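跑步俱乐部技术通讯：冬训负荷调整与兼职球员恢复安排

本期训练组条目由Hazel Fitzsimmons整理，适用于女子一队及发展队全体登记球员。门将组另有单页，已随装备清单发到各人邮箱，此处不重复。

一、背景

进入December后，赛程密度下降，每周由两场压缩为一场，但晚间训练的起始时间维持19:30不变。一队多数球员白天有全职工作，其中护理、物流和教学岗位的班次不固定，过去两个月的出勤记录显示，缺席集中在第二个训练晚，迟到集中在热身阶段。体能教练Ikhsan Nasution据此重新拆分了训练单元，把必须集体完成的内容放到20:00以后，热身和激活部分允许个人提前或在家完成。

需要说明的是，拆分之后总量没有减少。按现行方案，一次标准晚训的跑动总量仍以3000米为下限，其中高速段（按个人最大速度的七成五以上计）不低于400米。低于下限的球员在下一次训练中补足，补足部分不计入当次高速段。

二、负荷记录方式

原来的纸质登记表停用，改用Plorow表格。每名球员在训练结束后三十分钟内填写主观用力程度（RPE，零到十级），乘以训练时长（分钟），得到单次负荷值。例如RPE为五、时长六十分钟，单次负荷为300。表格自动汇总七天和二十八天两个窗口，并给出比值。

比值在零点八至一点三之间不作处理。高于一点五时，由Ikhsan Nasution与球员单独沟通，下一次训练的对抗部分改为无对抗传接。低于零点八且连续两周的，视为减载过度，安排一次额外的间歇跑。介于一点三和一点五之间的，由当值教练现场判断，判断结果写在备注栏，不写视为未处理。

目前队内七天窗口的最高值为1439，出现在客场对Castellanos的那一周。该周包含一场加时赛和一次补训，数值偏高属于可解释范围，但当事球员随后两次训练的冲刺成绩均有下降，下降幅度超出了平时的波动。训练组认为，加时赛之后的四十八小时内不应再安排补训，这一条自本期起执行。

有球员询问白天工作中的体力消耗是否计入。现阶段不计入总值，但表格新增了一栏“当日工作强度”，分轻、中、重三档，供教练排组时参考。填“重”的球员在当晚小场对抗中默认排入第二组，间歇时间延长三十秒。不希望调整的，训练前当面告知即可。
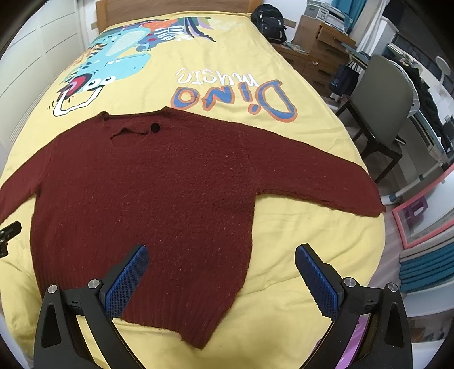

三、力量训练

力量单元每周两次，一次在Flustmont训练中心，一次自行完成。中心的开放时段为18:00至21:30，深蹲架需提前登记，未登记的按到场顺序使用。自行完成的部分以单腿动作为主，包括保加利亚分腿蹲、单腿臀桥和北欧腿弯举的离心阶段。北欧腿弯举每周总次数上限为二十四次，初次接触该动作的球员从八次开始，每周增加不超过四次。

Keisha Halvorsen指出，此前有球员把两次力量单元放在相邻两天，导致第二次的完成质量明显下降。两次之间的间隔应不少于四十八小时，比赛前一天不做下肢力量。上肢和躯干部分不受此限制，但比赛前一天的组数减半。

四、恢复与睡眠

晚训结束时间为21:30，加上通勤，多数人到家在22:15以后。早班球员次日05:30起床的情况并不少见，睡眠不足六小时的，次日晚训的高速段可减半，无需医疗组批准，但须在表格中注明。连续三晚不足六小时的，联系队医Ingrid Esposito。

训练后的进食安排不变：结束后一小时内摄入碳水化合物，按每公斤体重一克计算，蛋白质二十至二十五克。更衣室提供牛奶、香蕉和米饭团，对乳制品有不适反应的球员请向Keisha Halvorsen登记替代品。咖啡因在18:00以后不再由队内提供，自备者自行掌握。

冷水浸泡仅在赛后使用，水温十二度，时间十分钟。力量训练当天不使用。

五、测试安排

下一轮体能测试包括三项：三十米冲刺、反向跳和Yo-Yo间歇恢复测试（一级）。前两项在室内完成，第三项在人工草场地完成，遇场地结冰则顺延一周。测试前二十四小时内不安排高速跑。计时设备使用Fostetti光电门，起点线距第一道光电门半米，站立式起跑，取三次中的最好成绩。

上一轮测试中，部分球员的冲刺成绩采用手计时，与光电门数据不可直接比较。训练组已将手计时成绩从个人曲线中移除，原始数据保留，需要的可以索取。反向跳统一采用双手叉腰姿势，摆臂成绩不予记录。

因工作无法参加主测试的球员，可在同一周内另约时间，由Wilson Echeverri负责。补测时的热身流程与主测试相同，不得缩短。补测只接受提前登记，当天临时提出的顺延至下一轮。

六、请假与换班

临时换班导致缺席的，17:00前在群内说明，注明能否完成个人单元。能够完成的，Ikhsan Nasution会在18:00前发送替代内容，时长三十五分钟，只需一块十五米长的平地。未说明的缺席，该次负荷按零计入，会影响七天与二十八天的比值，进而影响下一场的出场时间建议。

教练组对出场时间只提供建议，最终名单由主教练确定。对建议有异议的，可在名单公布前查看自己的数据，查看权限已对本人开放，他人的数据不可见。

七、表格已知问题

手机端填写时，训练时长一栏偶尔会保留上一次的数值，提交前请核对。夜间零点后提交的记录会归入次日，需要手动改日期。两项问题均已报给Wilson Echeverri，修正前按上述方法处理。下期条目将列出门将组与场上球员的负荷换算系数。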